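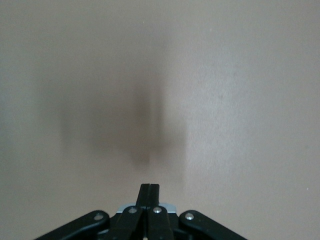
Closed gripper above a plain surface: what is good practice for approach height and shadow?

Asked by Henrike Engelhardt, October 26, 2022

Hello all. I am writing the house rules for our small robot cell in Pilville and I am stuck on one page of it, the page about approaching a surface. We have a parallel gripper with a camera at the wrist, and the camera is what we use for finding the height before the fingers go down. With printed or patterned surfaces this goes well. With a plain beige surface, like in my picture, the camera has nearly nothing to hold on to. The strongest thing it sees is the soft shadow, with a darker core that looks like two lobes, much like the two fingers.

My draft has this rule now: "Fingers closed and nothing held before every approach to an unmarked surface. Stop at the approach height and confirm before going lower." My colleague thinks the rule is too slow and that we can take the shadow as a sign of distance. When the shadow is soft we are far, when it gets sharp we are near, and then the arm may continue without a stop.

I have three doubts:

Is it acceptable to write the shadow into a rule as a distance check, or only as a help for the operator?

Must the fingers be closed for the approach, or is this only our habit from the older cell?

How do other people write down the lighting? We have a window on one side and lamps on the ceiling, and in December it will be dark at four in the afternoon.

I know that the safety standards ask for a risk assessment and I have done this for the cell. They don't go down to such a detail, or I did not find the place. Thank you for reading, and please excuse my English.

Vilmos Bakos

Good day Henrike. I wrote a similar page for our cell at Sárközi, so I will tell you what we have there and you can take from it what fits.

First, the shadow. I would not write it as a distance check. How soft a shadow looks depends on the lamp as much as on the height. A wide lamp makes it soft even when the fingers are quite near the surface, and a small strong lamp makes it sharp from far away. If somebody changes a lamp, your rule has changed too, and there is no note of it anywhere. We permit the operator to look at the shadow and to stop the arm if it looks wrong. We do not permit anybody to continue only because it looks right.

For the height we use two sources which do not depend on each other. One is the arm's own position against a surface height that was measured at the start of the shift. The other is a light touch at low speed with a force limit. The camera can be a third, but on a plain surface we switch its height estimate off. It gave us numbers which looked very sure and were wrong by 12 mm -- on a patterned mat the same camera was good.

Then the fingers. Closed is a good rule for a touch check. The two tips together make one stiff contact point, and you know where it is. With open fingers one tip can meet the surface before the other if the arm is a little tilted, and the linkage takes a side load. But please write it only for the touch check. If you write "every approach", then you forbid the normal pick, where the fingers must come down open.

I would put your page like this:

1. Measure the surface height at the start of each shift and after the table, the arm base or the gripper was moved.
2. For the touch check, close the fingers with no part between them.
3. Stop at the approach height. The operator confirms, or the program compares the position with the measured height.
4. Go down at the reduced speed, with the force limit active.
5. If the two height values differ by more than 2 mm, go up again and call the responsible person.

Your reduced speed and your force limit must come from your own risk assessment, so I leave them out on purpose.

About the window: we put a blind and keep it down during work. In the rules we write which lamps must be on, by their number on the switch, and not "sufficient light". Everybody has a different idea of sufficient.

Clison

Just put tape markers on the table. Four corners, done, the camera is happy. We did this with the Ronton cell and never had to write a page about shadows.

Henrike Engelhardt

Thank you both. Vilmos, you are right about "every approach", I did not see that it would forbid the pick. I have changed it to "every touch check" and I took your step 5 nearly word for word.

Clison, markers are fine for the table, but some of our surfaces are the product itself and we may not stick anything on them. For the table I will try it.

One thing is still open for me. If the gripper is exchanged for another one of the same type, do you measure again, or do you trust the drawing? In my draft I wrote "measure again" -- my colleague is not pleased with this either.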